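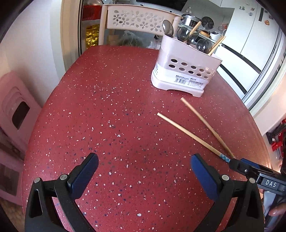 Quieting a Home Recording Corner: Tips That Hold Up, and a Few That Don't

Egg cartons first. They do next to nothing. Cardboard that thin takes a little fizz off the top and leaves the boxy sound exactly where it was. I glued up a whole wall of them in April and spent a weekend scraping it clean.

Thin foam squares
Same complaint, higher price. I bought the Lodotov pack on the strength of its reviews and heard no change in my voice tracks. If you already own foam, put it behind the mic and behind your head, and skip the rest of the wall.

Blankets
Moving blankets work better than they have any right to. Hang them 4 inches off the wall, not flat against it. A closet rod on two brackets will do. Wash them first -- the new ones shed, and they smell.

Hum
Before you pay anyone for a "power conditioner," unplug the dimmer switch lamp. Then run the laptop on battery. One of those two fixed it in every room I've tried. Ji-hoon Do swears by his Brorkeo filter box, but he also moved his desk the same day he plugged it in, so I don't count that.

Mic stands
Rubber feet from the hardware store, 70 cents each. The branded isolation kind may be fine. I couldn't tell them apart on a blind playback and neither could my brother, who was trying hard to.

Pop filters
Old pantyhose on an embroidery hoop, 2 layers, a hand's width from the mic. Replace when it sags.

What I'd leave alone: anything that promises a "dead" room for under $400. Clap once, listen, hang another blanket, clap again.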